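Skadus Desk Studies
Home | Papers | Methods | People | Archive
Last updated July 11, 2023

3. What ends up on a shared desk

I came to this part of the project thinking it would be the easy bit. We had our long list of work tables at Rokutgate, we had people willing to let us look at them, and all I had to do (I told myself) was write down what lived where. Then I sat with the first batch of notes for most of April and saw that I had three different words for a pen cup and no word at all for a pile of books that has become furniture.

So let me start with the piles. In our 497 desk records, a stack of books is the thing people are least likely to move when they tidy. They'll clear mugs, they'll fold up chargers, they'll square off loose paper, and the books just stay there. Montri Phuthong, who coded the records with me, started calling these "parked" stacks, and the name stuck. A parked stack usually sits to one side, and everything else on the table gets arranged around it. I asked one regular at Rokutgate when she had last opened the bottom book in hers and she laughed at me, so I wrote down "unknown."

Pen holders behave in a completely different way. They travel! A holder will start the week near the wall and finish it right by somebody's elbow, and the more people share a table the farther forward it creeps. We think that's simply about reach. If three people want a pen, the cup drifts toward the place where all three can get at it without standing up, and then nobody bothers to put it back. Figure 4 shows a table of the sort I mean, with a mesh pen holder toward the front, its Comix label still on, and books over to the left.

What I liked about the mesh kind, once I'd looked at enough of them, is that people treat them a bit rougher than the solid ones. You can see into them from the side, so a quick glance tells you if there's a pen in there, and folks grab without looking down. With the solid ceramic cups we saw a lot more tipping and peering. I wouldn't build a theory on it, but Antonina Savchuk has been watching the same habit in the Pelletti reading room and came back with pretty much the same story. 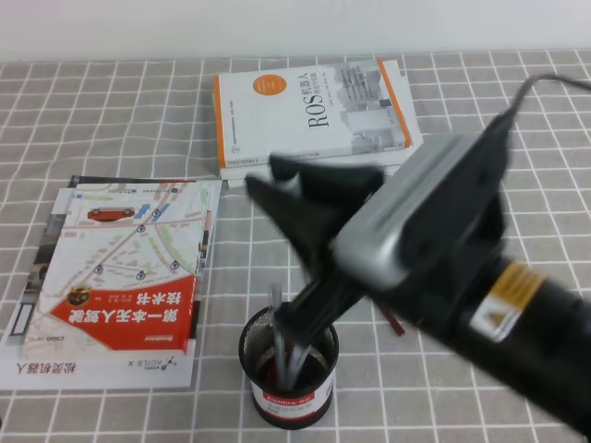
Figure 4. Pen holder and stacked books on a shared table with a checked cloth.

The other thing we kept running into was how few pens a holder needs before people call it full. I had expected them to be crammed. When we asked, though, the usual answer was that three or four good ones beat a fistful of dead ones, and several people told us they throw out any pen that skips twice. (I have since started doing this at home and my kitchen drawer is a better place for it.) Of the tables we went back to, 27 had gained a second holder between visits, nearly always for pencils and scissors, and nearly always set down right next to the first.

Tablecloths deserve a paragraph of their own, because I got them wrong. In my first pass I coded cloth as decoration and left it out of the layout measures. Nipon Wattanapong pointed out that people line things up on a checked or gridded cloth whether they mean to or not, and when we went back through the drawings he was right: book edges on those tables followed the printed lines far more often than they followed the table edge. Plain cloths did no such thing. We added a cloth column after that and recoded the lot, which took about 500 cups of coffee and most of Montri's patience.

One caution before I move on to drawers. All of this comes from tables that somebody agreed to let us study, and I'm sure a few of them got a quick wipe the night before. The Zupan tables in section 5 were recorded without any advance notice, and they look messier on every measure except the books, which were parked there too.

Reader comments (3)

Tiziana Leone: Loved the bit on drifting pen cups. Did you note left-handed users anywhere? Ours always wanders to the left end of the table and I've blamed the same coworker for years.

deskrat: Skip-twice rule adopted. Threw out nine pens this morning.

Wiroj Bunnag: Is the coding sheet with the cloth column up yet? The one in the archive still looks like the old version to me.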